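Desk and Small Office Check, Prererau Building, Room 16
Fri 6 February
Walked by me, with Dayana Orozco reading off the last sheet

Okay, quick one this time! I only had the front desk, the hallway and the cords on my list, so that's what you get. Marks are OK, FIX or WATCH, and my comments go underneath because the boxes on the Andar form are tiny.

1. Hallway and door
Door opens all the way - OK
Exit sign lit - OK
Floor mat flat - FIX
The corner curls up again. I stomped on it, it came back. Jarosław Śliwiński has a new one on order and it should be in by March.

2. Desk by the brick wall
Keyboard lying flat toward the back - OK
Lamp on its base - OK
Lamp cable - FIX
Loose bits on the desktop - WATCH
The black cable is coiled around the lamp's stem and I'd really like it unwound and run down behind the desk (I wrote this last time too, so please, somebody beat me to it). The crumpled whitish thing in the middle can go in the trash if it isn't anyone's, and the little blue binder clip belongs in the cup with the others. Otherwise I love this desk, the white top makes it so easy to see what's been left out.
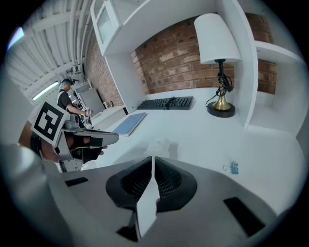 3. Cords and power strips
Strip under the window - OK
Strip behind the copier - FIX
Two plugs on that one were half out and I pushed them back in. Dayana thinks the strip is past it and I agree - put it on the Truner order.

4. Shelves
Heavy boxes down low - OK
Top shelf under the 50 lb limit - OK
Step stool put away - WATCH

Next check is in March, same route.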